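4.2 Household trials of the two-arm kit

The Umus kit reached us in February, and we were keen to get it out of the laboratory and into a lived-in home. Getov supplies it as a pair of arms with matched grippers and wrist housings, and the Flustthorpe trials gave it 300 attempts at tasks that people do every day without a thought. Keys were by far our favourite! 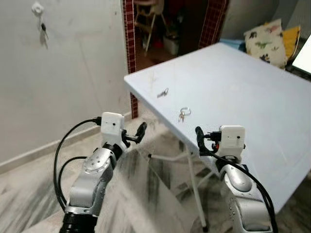 Small, flat, shiny things are hard for any gripper, and we had expected the kit to struggle badly. It completed 285 of those attempts, well above the figure given by Brandão for an earlier version. Most failures came when a key lay flush with the surface and the fingers closed just above it.
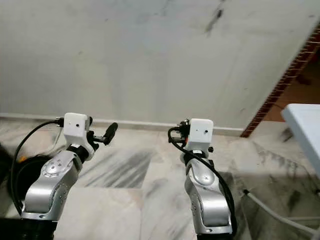 Cabling deserves a word of praise. Earlier kits snagged so often that we lost whole mornings to it, and we were ready for the same again. On this one the black cable of each arm runs down the outer side, left on the left and right on the right (Figure 7 has another view), which leaves the space between the arms free for shared work. We would still like a clip or two near the elbow.

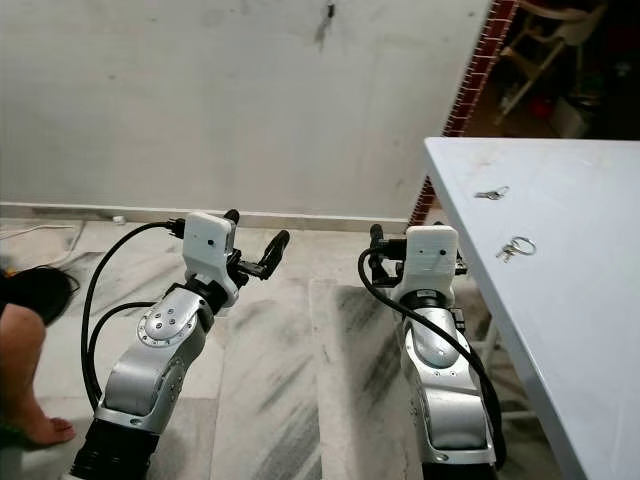 Figure 7. The two arms beside the white table, with keys on the tabletop.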